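Ticket 946 – Label printer in packing area prints blank labels and skips
Category: Printers and scanners
Priority: Normal
Status: Closed

Problem as reported
The Bruvex label printer at packing bench 2 feeds two or three blank labels for every printed one. When a label does print, the address starts too low and the last line of the postal code is missing. Started Thursday morning. No error light. Orders are going out with labels printed from the front office for now.

Log

8:20 a.m.
Checked the connection first. The printer is on the network and answers from the Clileck shipping program. Sent a test page. Three labels came out, the first two blank, the third with the test pattern shifted down. Power cycled, same result.

8:45 a.m.
Opened the cover and looked at the roll. Labels are seated correctly and the guides are snug. Ran the media calibration from the front button (hold until the light blinks twice, then let go). The printer fed a long strip and stopped in the middle of a label instead of at the gap. That points to the gap sensor or to the label stock.

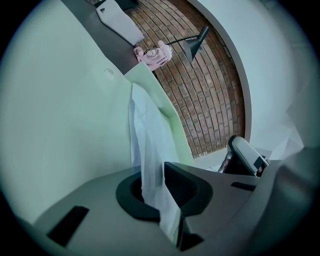

9:10 a.m.
Cleaned the gap sensor with a dry swab. A fair amount of adhesive dust came off. Cleaned the print head and roller with an alcohol wipe and waited for them to dry. Calibrated again. It now stops at the gap about half the time, so dust was part of it but there is something else.

9:40 a.m.
Asked the packing lead whether the labels had changed. They had. The old rolls came from Mirzaei and ran out on Wednesday. The new ones are from Jarkix, same label size on paper, but the backing is thicker and less light gets through it. The sensor was still set for the old backing.

10:05 a.m.
Opened the printer settings page and found sensor level at 20. Raised it in steps and printed five labels at each step. At 70 all five came out with no blanks. Saved the setting to the printer – the first time I only applied it, and it was lost when I restarted.

10:30 a.m.
No more blanks, but the address still started too low. The label template in Clileck had a top offset entered. The person on the early shift had added it to try to fix the same problem. Set it back to 0. The full address and postal code now print inside the label.
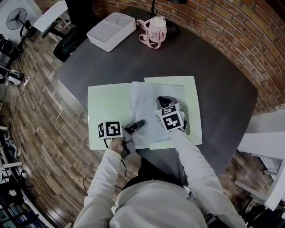 11:15 a.m.
Sent a batch of real orders from the queue. All labels printed in order, barcodes read on the first try with the bench scanner. Told the front office they can stop printing for packing and send back the leftover sheets.

2:00 p.m.
Checked in again after lunch. One blank label right after a roll change, then normal. That one is expected because the printer feeds once to find the gap when the cover closes.

Cause
New label stock with thicker backing, sensor level set for the old stock, dust on the sensor. The offset in the template was a separate change.

Follow-up
Purchasing will note the sensor level next to the Jarkix part in the supply list. If Mirzaei rolls are ordered again, set the level back to 20 and recalibrate.
Please leave the template offset alone and open a ticket if print position moves.
Sensor cleaning added to the monthly list for both packing printers.

Closed by IT support desk.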